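Vendcombe Hard Wax Oil for Wooden Tabletops

Satin finish, clear, 800 ml tin
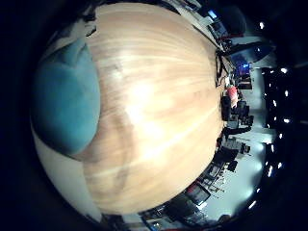 Pale, honey-coloured grain on a wooden tabletop, with a teal fabric item at the left.

We've been selling finishes for a long time and this is still the tin we get the most excited about. Vendcombe Hard Wax Oil is a blend of plant oils and waxes that soaks into the wood and sets firm, so you keep the feel of the grain under your hand and still get a surface that can cope with tea, crayons and Sunday lunch. It goes on thin, it smells mildly of beeswax, and it is very hard to make a mess of (we have tried, mostly by getting impatient between coats).

It's made for tables first, which shows in how it behaves. Worktops, desks, shelves, bedside cabinets and chair seats all take it well too. It isn't meant for floors or anything that lives outdoors – have a look at Dobre Deck Oil for garden furniture.

What it looks like on the wood

Satin, with a soft low shine that you notice most when the light comes from one side. Oak and ash warm up a little, beech turns slightly golden, and pine goes a shade deeper than most people expect, so please test it first on the underside. Walnut is lovely with it. If you'd like to keep a very pale wood pale, choose the Natural version, which has a touch of white in it to hold back the yellow.

How far it goes

One tin gives two full coats to a large family dining table with plenty left over for touching up. Bare, thirsty wood drinks more on the first coat, and the second always goes much further. If you find yourself using lots on the second coat, you're putting it on too thick!

Putting it on

Take off any old varnish or paint, then sand along the grain, finishing with 150 grit. Going finer than that closes up the surface and the oil just sits there. Hoover up the dust and wipe over with a barely damp cloth.

Stir the tin well, right down to the bottom, where the waxes settle. Don't shake it. Work a small amount into the wood with a Skatine oiling pad or a short-haired brush, always with the grain, and do one whole board or section at a time. After 15 minutes, wipe off everything that hasn't soaked in with a clean cotton cloth. Be quite firm about this bit. Anything left on top will stay tacky for days.

Leave overnight with a window open, then do it all again. Tables with a lot of end grain showing may want a third coat on the ends only.

You can use the table gently the next day. Give it two weeks before you put a tablecloth on it, and keep hot dishes on a mat in the meantime – and afterwards too, if you're fond of your table.

Please note: cloths soaked in oil can heat up and catch fire by themselves. Lay them flat outside to dry, or put them in a bucket of water before you throw them away.

Looking after it

A damp cloth and a drop of mild soap is all it needs from day to day. Avoid bleach, cream cleaners and anything with silicone in it. When a patch starts to look dull, rub it lightly with a fine pad, wipe on a very small amount of oil and buff it dry. There's no need to strip the whole top, and the repair blends in beautifully. We do our own packing bench this way every August and it still looks great, staple marks and all.

Details

Product code: VHW 1,157
Size: 800 ml
Finish: satin
Colours: Clear, Natural, Smoked
Touch dry: 8 hours at room temperature
Clean brushes with: white spirit
Shelf life: 22 months unopened
Made in: Stastitz

Goes well with

Skatine oiling pads, pack of five
Skatine cotton polishing cloths
Stastitz Wood Soap, unscented
Dobre sanding sheets, 120 and 150 grit

Can I use it over varnish?
No, it needs bare wood or wood that's been oiled before. If water beads up on the surface, there's probably something on there that has to come off first.

Is it all right on veneer?
Yes, it works very well. Go easy with the sanding though, as veneer can be extremely thin at the edges.

My tin has a skin on top. Has it gone off?
Usually it's fine. Lift the skin out in one piece, stir what's left and strain it through an old pair of tights.

Delivery

Tins go out by courier, well padded. Orders placed before 2 pm leave us the same day. Colour samples on oak are free, one set per household, and come by ordinary post.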